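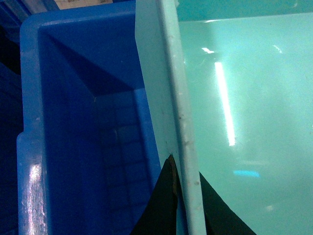
Blue bin and pale teal panel, from the wrist camera.

3 min read

Most bin picking teams I talk to want a better detector. I think they should spend the next month on their planner's failure messages.

At Gredeo we ran a test of 1000 picks in June. The arm gave up on 38 of them. Our log had the same two words for every one: "no plan." That could mean the goal pose was inside a wall of the bin. It could mean the inverse kinematics had no answer, or that the planner hit its time limit while a good path was still there to find. Each has a different fix, and we couldn't tell them apart.

Wakana Koyama spent two weeks replaying the failures by hand. Most came from the collision model. Someone had padded the bin walls by 40 millimeters during setup and left it that way, so any part near a corner was out of reach on paper. The detector had found those parts without trouble. We had been collecting new training images for it the whole time.

Bins are hard enough for a camera. Overhead lights leave a white streak on glossy plastic, the inside corners go dark, and close up one surface can fill half the view. I don't want to play that down. But a perception error usually leaves a picture you can look at. A planning error leaves a return code.

So my view is that a planner should save the start state, the goal, the full collision scene and the first pair of bodies in contact, every time it fails. It should do this by default. The files are small and storage is cheap. We added it in an afternoon, and I would put it ahead of any model upgrade on our list.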